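right so the bus thing. 1/ lots of you asking what happened with the Mamangate route after the meeting on Nov 7, 2024. short version: they're still cutting the evening one. long version below, sorry, typing this on my break

2/ the 70 stops running after half six. That's it. if you finish at seven you walk, or you pay for a cab, or you know someone with a car

3/ Sobia Sethi got 1,055 signatures. on PAPER. stood outside the chemist in the rain for most of them. council's own survey had 133 replies and guess which one they quoted all night

4/ Tariq Rana asked how many people use the last bus. answer was "usage is low". asked again. same answer. no number. he's still waiting for teh number

5/ and of course usage is low!! it's been late or missing since January. people gave up on it. my mum gave up on it and she once waited 50 mins for a bus to go two stops

6/ someone from Plilumer (they run it now) said there'd be an app. you book a minibus. great. my neighbour hasn't got a phone that does apps, she's got the one with buttons

7/ also the minibus won't go up the hill past the school. asked why. "turning circle". the bin lorry manages

8/

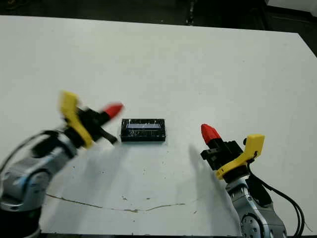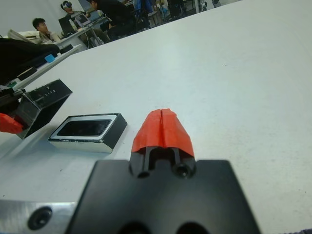
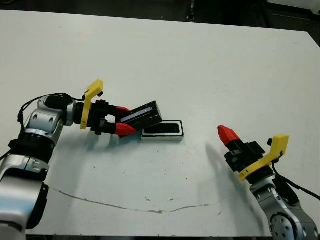 9/ anyway. next thing is the written objections. Waqas Mughal has done a letter you can copy, but change the first bit into your own words or they lump them all together as one

10/ put your shift times in. put what a cab costs you. they kept saying they had "no evidence of hardship" so send them some

11/ no printer? Sobia has a stack of blank forms, she's at the library Saturday morning till twelve, upstairs not down

12/ would love to get past 1,000 letters. realisticly I'd take half. back to work, will reply to people tonight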